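Moving your logins to passkeys without locking yourself out

I put this off for ages because I was sure I'd end up shut out of my own email. Then Marnent started nagging me at every sign-in, so one Thursday night I sat down with tea and did the lot (well, most of it!).

Start with your email account, and have your phone and laptop both next to you. Go to the security page, pick "Add a passkey," and let the phone ask for your fingerprint or face. Give the passkey a name you'll recognize later. Mine is "kitchen phone" and I regret nothing.

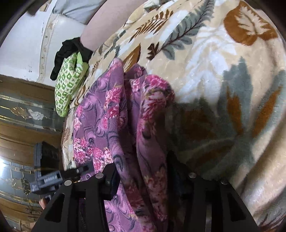
By Flurina Trummer
Filed under: Logins & Passwords | 23 comments

Now do it again on the laptop. You want 2 passkeys on any account you care about, so a lost phone is only annoying. Print the recovery codes while you're in there and stick them in a drawer.

Next, open your password manager and sort by last used. I had 87 logins in Dridness and most were shops I'd bought from once. Skip those! Do the bank, the phone company and anything holding your card.

Sign out and back in before you delete an old password. Treltodell made me do it twice, and the second time I had to switch browsers before the fingerprint prompt came up.

If a site doesn't offer passkeys yet, turn on app codes and leave it there. Snædís Vídalín asked in the comments about shared family accounts, and I'm still working that one out, so check back in May.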